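Holach 継手用語コーパス データカード

版: 0.8
最終更新: 2026年2月4日(水)
管理: Mirjam Thaler、Quyên Lương
配布元: Grodulgate

概要

Holach 継手用語コーパスは、給水・排水配管に用いる樹脂製継手の名称と、その表記ゆれを収録した日本語テキストデータである。カタログ、施工要領書、在庫台帳、問い合わせ文の四種の文書から用例を採り、見出し語ごとに正規形、異表記、品目区分を付与した。見出し語は2,000件、一見出し語あたりの用例は最大10件とする。

主な用途は、在庫検索における同義語展開、発注書の品目照合、技術文書の用語統一である。継手の寸法計算や適合判定に使うことは想定していない。

背景

配管部材の名称は、文書を書いた部署によって大きく異なる。同じT字形の継手が、カタログでは「チーズ」、施工要領書では「ティー」、台帳では「T」とだけ書かれる。「エルボ」と「エルボー」、「ソケット」と「カップリング」も同様である。末尾の長音の有無は単純な正規化で吸収できるが、後者の組は文脈によって指す範囲が異なり、機械的な置換では誤りが生じる。

初期の語彙表は Lorenz Kaufmann が Lolmont の旧台帳から起こした。旧台帳には半角カナと全角カナが混在し、濁点が独立した文字として残っている行もあったため、0.3版で全件を見直した。旧語彙表は legacy/ に残してあるが、更新は行わない。

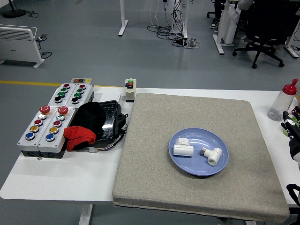 品目区分は形状を第一基準、接合方式を第二基準とする。形状区分は次の8種である。

エルボ
チーズ
ソケット
径違いソケット
キャップ
ユニオン
バルブ用アダプタ
その他

金属製のねじ部品を埋め込んだ継手は、形状区分を変えず、接合方式に「インサートねじ」を付す。台帳で「金入」「インサート付」「金属ねじ入」などと書かれるものがこれに当たる。「水栓エルボ」「水栓ソケット」は用途名であり、形状区分はそれぞれエルボ、ソケットとする。ただし用途名は検索で頻繁に使われるため、異表記の欄にも残す。

ファイル構成

terms.tsv 見出し語の一覧
variants.tsv 異表記の一覧
examples.jsonl 用例
guideline.txt 付与基準の全文
CHANGES 変更履歴
legacy/ 旧語彙表

文字コードは UTF-8(BOMなし)、改行は LF。TSV の一行目は列名である。カナは全角、英数字は半角に統一したが、examples.jsonl の本文欄は原文の表記を保持している。検索用の索引を作る場合は、利用側で NFKC 正規化を行うこと。

terms.tsv の列

term_id 見出し語の識別子。版をまたいで変わらない
canonical 正規形
reading 読み(全角カタカナ)
shape 形状区分
joint 接合方式。不明の場合は空欄
note 備考

variants.tsv の列

term_id 対応する見出し語の識別子
surface 異表記
source_type 文書種別(catalog、manual、ledger、inquiry)
ambiguous 複数の見出し語に対応する場合は 1、それ以外は 0

同じ surface が複数の term_id に現れることがある。surface を主キーとして読み込むと行が失われるので注意されたい。

付与の手順

付与は Quyên Lương と Dineo Lekota が独立に行い、不一致は Georges Khalaf が裁定した。裁定の結果は guideline.txt の末尾に判例として追記してある。不一致が多かったのは、ソケットとアダプタの境界、およびキャップとプラグの扱いである。キャップは管の外側にかぶせるもの、プラグは受口の内側に差し込むものとし、プラグは「その他」に入れた。独立した区分とする案もあったが、用例が100件程度にとどまったため見送った。

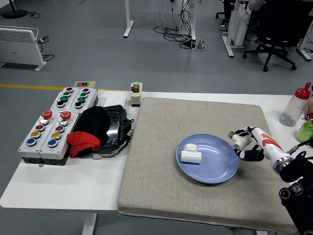
「短管」「直管」「パイプ」は継手ではないため見出し語に含めない。ただし「フランジ付短管」のように継手の機能を兼ねる品目は、原文に接合方式の記載がある場合に限り収録する。切断長だけが書かれた品目は除外した。

略記については、原文の前後二行以内に展開形があるものを優先して採った。「L」「T」「S」の一文字表記は曖昧性が高く、すべて ambiguous を 1 とした。「S」はソケットのほか、管種や寸法表記の一部である場合がある。

既知の問題

1. 在庫台帳の用例は Lolmont と Mösli の二拠点に偏る。Mösli の台帳では品名の先頭に棚番号が付くことがあり、除去が完全ではない。

2. 問い合わせ文の用例は短く、接合方式が判断できないものが多い。該当行では joint が空欄になっている。

3. 「ニップル」の読みに「ニツプル」が残っている行がある。0.9版で修正する。

4. 径違い品の表記は「20×13」「20-13」「20/13」が混在する。乗算記号と英字の x は区別していない。寸法を抽出する処理には別途規則が必要である。

5. 「メス」「オス」と「内ねじ」「外ねじ」の対応は文書種別ごとに確認したが、「メスアダプタ」の一部に未確認の行がある。note 欄に「要確認」と記した。

個人情報

問い合わせ文からは、氏名、住所、電話番号、受注番号を削除した。削除箇所は全角の「■」一文字に置き換えてある。置換後の文字数は原文と一致しない。社名を含む文は収録対象から外した。

利用条件

社内および共同作業先での利用に限る。語彙表の一部を技術文書に転載する場合は、版番号を併記すること。用例本文の再配布は認めない。正規形と形状区分のみを抜き出した派生表は、管理者に連絡のうえ配布してよい。

版の履歴

0.8 インサートねじの付与基準を改訂。ambiguous 列を追加
0.7 Mösli の台帳を追加
0.5 問い合わせ文を追加
0.3 カナ表記を全件見直し
0.1 旧台帳からの初期語彙表

次版は11月を予定している。誤りの報告には term_id と版番号を添え、表記に関するものは Quyên Lương、区分に関するものは Georges Khalaf に送ること。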